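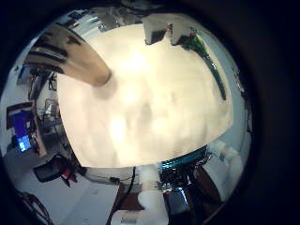
Section 3: Setting up and caring for the shade

Your Trakel table lamp is supplied with its shade packed separately from the base. Fit the shade before you plug the lamp in, and place the lamp where it will stay, as the shade is easily marked when the lamp is carried about. Pale finishes need the most thought about position. A cream-white surface that curves away at its edges, like the one in the picture, can lose its detail to glare under strong light and show little more than soft grey shading, so check a pale shade for dust or scratches in ordinary daylight with the lamp switched off.

Before you start

You will need a clean, soft cloth and a flat surface with an old towel over it. No tools are required for the Prevotby base. The Bakke base has a locking collar and needs the 2 mm hex key taped inside the carton lid.

CAUTION: Do not connect the lamp to power until step 8.

Fitting the shade

1. Lift the base out of the carton by the stem. Do not lift it by the cord.
2. Stand the base on the towel and remove the cardboard sleeve from the lampholder.
3. Unscrew the plastic shade ring anticlockwise and put it to one side.
4. Take the shade out of its bag. Hold it from underneath with both hands.
5. Lower the shade over the lampholder until it sits flat on the shoulder. Turn it gently to check that it is level.
6. Screw the shade ring back on, finger-tight only. Overtightening can crack the shade around the opening.
7. Bakke base only: tighten the grub screw in the collar with the hex key until it just stops turning.
8. Fit a globe of the type shown on the rating label, then plug the lamp in and switch it on at the power point.

Note: If the shade rocks after step 6, undo the ring and look for packing foam caught under the shoulder.

Choosing a position

Keep the base well back from the edge of the table and run the cord behind the furniture, clear of walkways. The shade is 298 mm across at its widest point. Leave a gap between it and any wall or curtain so that warm air can get away.

Do not use the lamp in a bathroom, laundry or outdoor area, including a covered verandah.

Cleaning

1. Switch off at the power point and pull out the plug.
2. Let the globe and shade cool completely.
3. Wipe the shade with a dry cloth, working from the top down.
4. For finger marks, dampen the cloth with lukewarm water and wring it out well. Dry the shade straight away.

CAUTION: Never use methylated spirits, window cleaner or scouring cream. These will dull the finish, and the damage is not covered by the warranty.

A light-coloured shade may become slightly yellow with age. This is normal and cleaning will not reverse it.

Replacement parts

Shade ring, all bases: part 383
Grub screw and hex key, Bakke base: order as a set

Parts can be ordered through the shop where you bought the lamp or direct from Flalolska. Have the model name from the underside of the base ready when you order. If the cord is damaged, stop using the lamp and have it repaired by a licensed electrician. Section 4 covers the in-line dimmer.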